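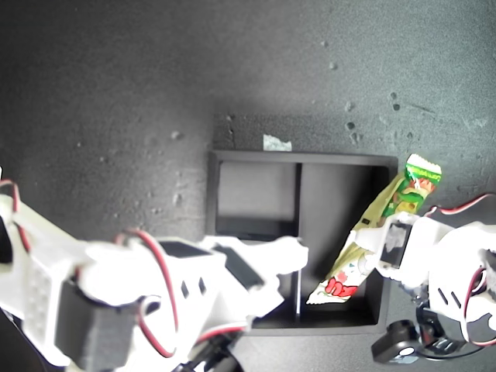

**Stornier results show - who goes home?**

**plutisfan** wrote:

Poll closed last night with 1,535 votes. Uvitz got 492 of them, well ahead of everyone else. Toon Verstraete came in second and Mulder was last, 200 votes behind the next act. So my guess is Mulder goes.

**kettle_drum** wrote:

Our poll had Mulder last in the semifinal too and they sailed through. People who post here don't vote the way people at home do.

**plutisfan** wrote:

They had the closing slot that week. This time they sang second and the sound was bad for the first verse.

**marnie44** wrote:

I thought Toon was the weak one. He has done a slow piano song every week since September and the judges keep calling it growth. Good voice, but I couldn't tell you what he sang on Saturday.

**kettle_drum** wrote:

Disagree. It was the only performance I watched again.

**oldrow** wrote:

Does anyone know if it's a single or a double elimination? The host said 2 acts would be "in danger" and then they cut to the break.

**marnie44** wrote:

Bottom two sing again, one leaves. Same as last season.

**oldrow** wrote:

Thanks. Then I'd say Mulder and Toon, and the judges save Toon.

**plutisfan** wrote:

They would save Toon if he forgot the words.

**kettle_drum** wrote:

He did forget the words in week three - and they saved him. New poll is up for the duets, by the way. Uvitz is already ahead.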